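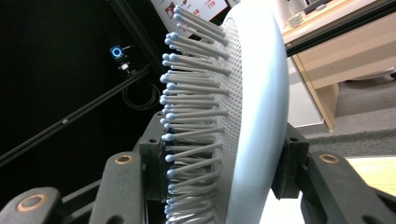 Paddle brush with gray bristles and blue tips.

What Is a Zoning Map?
A guide for young residents of Dillden
Dillden Planning Department
Page last updated Wednesday, July 31, 2019

Every piece of land in Dillden belongs to a zone. A zone is an area where the same rules apply to every building and every yard. The rules say what the land may be used for, how tall a building may be, and how close it may stand to the street. The Planning Department keeps a large map showing all of the zones. It is called the zoning map.

Why does a town have zones?

People use land in many different ways. A family needs a quiet place to sleep. A bakery needs a place where delivery trucks can stop early in the morning. A factory may need wide roads and may make noise all day. If a factory were built next door to a bedroom window, the people inside would have trouble resting. Zoning helps the town decide where each kind of building should go before it is built.

Zoning also helps the town plan ahead. When the town knows how many homes may be built in an area, it can decide how large the water pipes should be and whether the school will need more classrooms.

What do the colors mean?

The zoning map of Dillden is divided into 2,336 lots. A lot is a piece of land with its own boundary lines and its own number. Each lot is colored to show its zone.

Yellow is for homes. This is called the residential zone. In Dillden, 1,491 lots are yellow.

Red is for stores, offices, and restaurants. This is the commercial zone. Most of the red lots are along Sugden Road and near the train station.

Purple is for factories, warehouses, and repair yards. This is the industrial zone. It lies on the east side of town, beside the highway to Zunstead.

Green is for parks, sports fields, and woods. New houses and stores may not be built in a green zone.

Orange is for mixed use. In an orange zone, a building may have a store on the first floor and apartments above it. Many of the oldest buildings in the center of Dillden are like this.

What is a setback?

A setback is the space that must be left open between a building and the edge of its lot. Setbacks leave room for light, for fresh air, and for firefighters to reach all sides of a building. In the yellow zone, the front setback is larger than the side setback. You can often see this from the sidewalk: the houses on a street stand back from it in an even line.

Who drew the map?

The first zoning map of Dillden was drawn by hand with ink and colored pencils. It hung in Town Hall for many years. The map in use now was made on a computer by Jurnetti, a firm of town planners. The planners walked the streets of the town, studied old records, and met with residents before they finished their work. The Town Council then voted to accept the map, and it became part of the law of the town.

Can the map be changed?

Yes. An owner who wishes to use a lot in a new way may ask for the zone to be changed. This is called rezoning. The steps are as follows.

First, the owner fills out a form and gives it to the Planning Department.

Next, the Department sends a letter to the neighbors and puts up a sign on the lot.

After that, a public hearing is held. A public hearing is a meeting where anyone may speak, including children. Speakers state their name and the street they live on, and each is given three minutes.

Last, the Town Council votes. If the request is turned down, the owner must wait one year before asking again.

The Department looks over the whole map each January and corrects any mistakes that have been found.

Words to know

Boundary: the line where one piece of land ends and another begins.
Lot: a piece of land with its own number.
Public hearing: a meeting where residents may give their views.
Rezoning: changing the zone of a lot.
Setback: open space between a building and the edge of its lot.

Where to see the map

A printed copy of the zoning map is on display on the first floor of Town Hall and in the children's room of the Dillden Public Library. School classes may visit the Planning Department by appointment. Teachers should write to the Department at least two weeks before the visit.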